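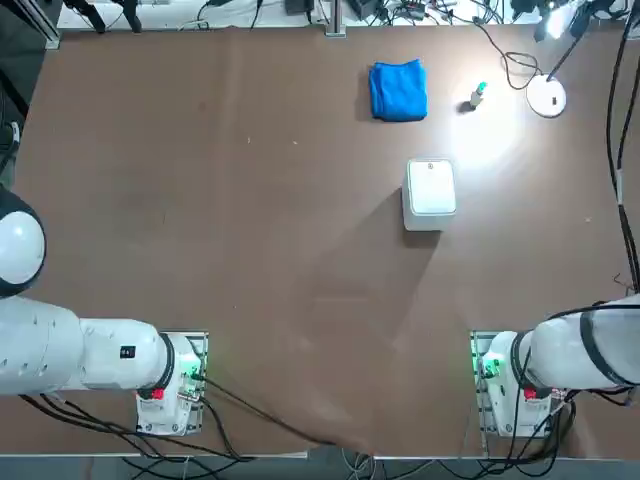
Reading time: 2 minutes

How Does a Towel Dry Things?

You use a towel after a bath, after swimming, and after washing your hands. Some are big enough to wrap around you. Others, like the blue one folded up on the brown table, are put away in a neat square until someone needs them. All of them do the same job. They take water from one place and hold it in another.

What is inside a towel?

Many towels are made of cotton. Cotton is a plant, and the soft white part of it grows around the seeds. People pick it, clean it, and spin it into yarn. Then a machine called a loom weaves the yarn into cloth.

Look closely at a bath towel at home. You may see tiny loops standing up all over it. This kind of cloth is called terry. The loops give the water many more places to go. A flat cotton sheet can soak up water too, but it fills up sooner.

Where does the water go?

Water sticks to cotton. When a towel touches your wet arm, the water moves into the small spaces between the threads. It can even climb upward. Scientists call this capillary action (say it: KAP-uh-lair-ee).

You can see it happen. Put a little water in a bowl. Hang the corner of a dry washcloth over the side so it just touches the water. Wait ten minutes. How far up did the wet part go?

Why do we fold towels?

A folded towel takes up less room, and it stacks well. Su-bin Yook's second grade class tried folding theirs this way:

Lay the towel flat on a table.
Bring one short end over to meet the other.
Smooth it with your hands.
Fold it in half again, the other way.
Turn it so the folded edge faces you.

Make sure the towel is dry before you fold it. The inside of a damp towel gets very little air, and it can start to smell sour. The smell comes from tiny living things called microbes, which grow well in wet cloth.

Words to know

Loom: a machine for weaving cloth
Terry: cloth covered with small loops
Microbe: a living thing too small to see without a microscope

Written by Ifeoma Etim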